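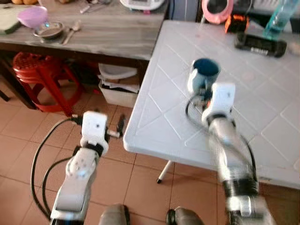
Blue mug and the white plastic table.

From: Grulley Kitchen Swap list
Date: June 14, 2024
Subject: Re: plastic tables for food prep, and the mixing bowl question

Replying to two posts at once. I'm quoting the first one because it got buried under the thread on canning lids.

> We are thinking of replacing the folding wood table on our back
> porch with one of the molded plastic ones. It would be used for
> cutting fruit and making relishes when the kitchen is too hot.
> My worry is the surface. The ones at the Walliten store all have
> a raised pattern on top and I can't see how you would roll dough
> or even set a glass down without it rocking. Does anybody on the
> list use one for food? Also, do the legs hold up on tile? Ours
> slides every time someone leans on it.

We have used a white plastic table for prep for several summers. Ours has the raised diagonal lines that make diamonds and squares, so it is probably close to what you saw at Walliten. Mugs are fine on it. The blue one I use every day has a wide enough base that it doesn't care about the lines. A narrow juice glass will rock if you put it down half on a ridge, and I have quit using those outside.

Dough is another matter. You can't roll directly on the table. You need a big board, and the board needs to sit firmly. Mine has a raised rim, which keeps mango juice from going everywhere but is a nuisance when you want to scrape chopped things straight into a bowl. I tip the board at the corner and push with the back of a knife.

On the legs, look for foot caps. Ours has black ones on white legs. They come off if you drag the table, so lift it. We lost one under the refrigerator and the table had a wobble until I found a replacement in the hardware drawer. Without the cap the bare plastic slides on our tile the way you describe. If your wood table has no caps at all, you might try a set on it before you spend money on a new one.

Cleaning is the real drawback. Turmeric gets down along the raised lines and stays there. I wipe it right away with dish soap, then go over it with baking soda and an old toothbrush. Bleach took out more of the yellow but left the top feeling rough, and I wouldn't do it again. If you make a lot of relish with turmeric or chili oil, put a sheet of oilcloth down first. The edges on these tables are thick and rounded, so ordinary tablecloth clips may not reach. The wide ones do.

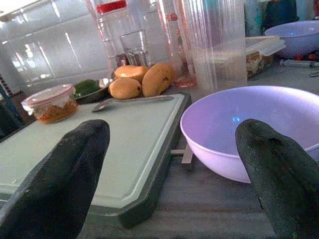 Can I make a mango relish with fruit that is already soft?
Use it for a cooked relish or a chutney and keep the firm fruit for the raw kind, since soft mango turns to mush once salt is on it.

The second post was about mixing bowls, and whether the big plastic ones are worth having next to steel. I keep both. The plastic is light and quiet and I can carry it outside full of cut fruit with one hand. It does hold a smell. After raw onion I leave mine in the sun for an afternoon with the inside facing up, and that clears most of it. I don't put anything hot in it. Hot oil for tempering spices goes in a small steel pan and gets poured over once it has cooled down.

For anyone who asked about the relish itself, the version we make is 200 grams of firm mango, cut small, with one green bell pepper cut to match. Salt, a little sugar, lime juice, a spoon of mustard seed. Grated carrot is good in it if the mango is very sweet. It keeps four days in the refrigerator in a glass jar. I don't can it and I can't tell you whether it is safe to can. Please check a tested recipe for that.

The old Onano church cookbook from 1910 has a pepper and fruit relish that is nearly the same but with three times the sugar. I tried it once. It was more like jam, and we ate it on toast. If there is interest I will type up the page and send it in July when I have the book back.

One more thing on the table. Measure the height before you buy. Ours is lower than the kitchen counter and after an hour of chopping I feel it in my back. I do the long jobs sitting down now, with the board pulled toward me and the bowl right beside it. For a porch I still think plastic is the better choice over wood if it gets rained on. Ours has been left out in storms and only needed a wipe.

I also have a spare set of wide tablecloth clips from Ding, never used, the kind that fit a thick edge. Free to whoever answers first, pickup only. Please reply to me off list about those so the thread stays on tables.

--
Grulley Kitchen Swap list
To leave the list, send a blank message with "unsubscribe" in the subject line.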